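Wamwood Tabletop Block Set

Contents
468 short recordings of one small object being handled on a tabletop. Each recording has a text note and a row in the index file.

The object
A flat, rectangular block, pale blue-gray and somewhat see-through. It has no fixed starting spot. Between recordings it is put down wherever there is room, sometimes flat and sometimes tilted, and the note says which. The faint markings on its upper face were left alone.
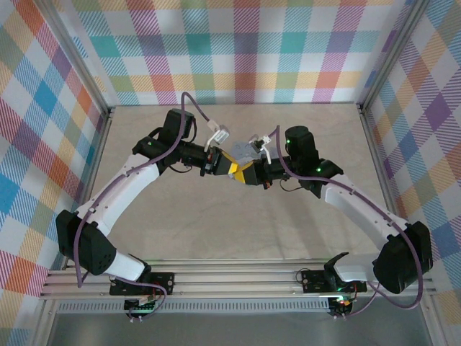

The table and walls
The tabletop is light beige with a marble-like pattern. It is wiped at the start of each session and nothing else is laid over it. Plaid fabric in pastel checks hangs on the walls of the enclosure. The fabric is not ironed or stretched, so folds move a little from one session to the next. If your method depends on a fixed background, crop to the tabletop first.

Color is the main thing to watch for. The block is pale, the table is pale, and the plaid has light blue in it. In the Jiang subset – 38 recordings made late in the afternoon – the edges of the block are harder to pick out, and we suggest leaving that subset for testing.
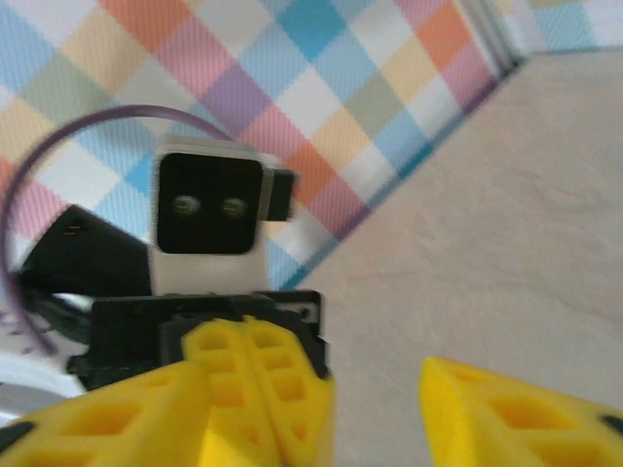

Plaid wall fabric meeting the tabletop, with a two-lens device in front.

Layout of the download
index.csv – one row per recording
notes/ – plain text, one file per recording
views/ – the recordings, sorted by view
fabric/ – 8 close-ups of the plaid for color matching

Columns in index.csv are id, session, start_pose, end_pose and remark. The remark column is often blank. Where start_pose says "tilted", no angle was measured. Older rows use "leaning" for the same thing, and both words should be read as one label.
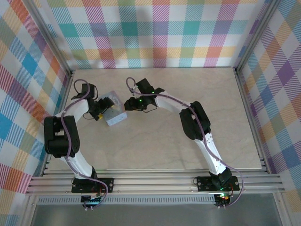

Rows with "unclear" in end_pose were checked twice and still could not be settled. Please keep them out of any score you report, or report them on their own line.

Known problems
3 notes are in the wrong folder and will be moved in the next release.
The session numbers skip from January to the spring sessions. No files are missing.
The fabric close-ups were not color corrected.

Changes
The January release added the fabric folder and renamed "position" to start_pose. Scripts written for the first release need that one change.

Use
Free for research and teaching. Please credit the Wamwood Tabletop Block Set, Urkico, Bakunville. Send corrections with the recording id and the row as it reads now.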